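Ramedlow Preserves Exchange - Member Forum
Topic: Minimum set time for low-sugar marmalade before market sale
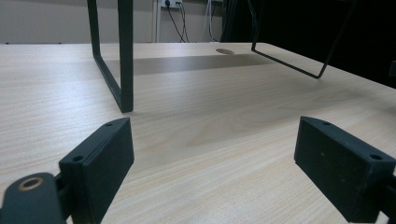
How long should a low-sugar marmalade stand before it is labeled and offered for sale?

The exchange guideline is 8 days from the date of filling, stored upright at room temperature, with a seal check on the last day.

Stougaard_Pantry
Posted 2026-07-09

Members are asked to note that the guideline above applies to citrus products made with low-methoxyl pectin. Our kitchen filled 285 jars of orange and ginger marmalade last month under this rule. At the end of the standing period, we set aside the jars in which the fruit had floated and labeled the rest. We would welcome comments from other producers before the guideline is reviewed in November.

quincekettle
Thank you for opening the topic. I support a standing period in principle, but I question whether it should be the same for every jar size. Our small gift jars are firm by the next morning. Holding them for more than a week takes up shelf space that a one-room kitchen does not have.

Marach Orchard Kitchen
We must respectfully disagree with the previous reply. A jar that looks firm the next morning may still weep later, and low-sugar spreads are more likely to do so than a full-sugar jam. We had 169 jars of lemon and pear returned by one shop after liquid collected at the top. They had been labeled after two days. We have followed the full period from that point on.

quincekettle
Was the liquid caused by the short standing time, or by the recipe? Too much acid will also make a gel weep. I ask because the two problems call for different remedies, and waiting will not correct a recipe.

Marach Orchard Kitchen
That is a fair question. The lemon share was high, and we later reduced it. We cannot say with certainty which change helped. The standing period would, however, have allowed us to find the fault in our own kitchen.

rind_and_peel
May I ask for clarification on the labels? The guideline says "date of filling," while the shelf tag template supplied by Javusby has space for one date only. Our shop customers take that date to be the day the product was ready for sale.

Stougaard_Pantry
The single date on the tag should be the date of filling. A best-by date belongs on the jar label itself, next to the ingredient list. Producers who fill over two days should treat each day as a separate batch and mark the cartons accordingly.

quincekettle
I accept the point on batches. I remain of the view that jars under four ounces should have a shorter period, and I will submit a written request to that effect. Could the review also cover chutney? The present text does not mention it, and two market managers have given me different answers.

copperpan_lane
We are a larger kitchen and filled 1,175 jars last season, mostly Seville orange. For us the standing period is mainly a storage matter. We stack the trays two high - never three - and leave the bands off so that a failed seal is easy to find. I would not want the period shortened for any size, as mixed rules are hard to follow on a busy filling day.

Stougaard_Pantry
Both positions will be entered for the review. On chutney, the present guideline does not apply, and producers should follow the instructions in their tested recipe. Many chutneys are held for several weeks for flavor, and that is left to the maker.

rind_and_peel
Thank you. We will correct our tags before the next delivery to Ramedlow. Is there a preferred way to mark a carton that contains jars from the end of one batch and the start of another?

Stougaard_Pantry
Please do not mix batches in one carton. A part-filled carton is acceptable at the delivery desk.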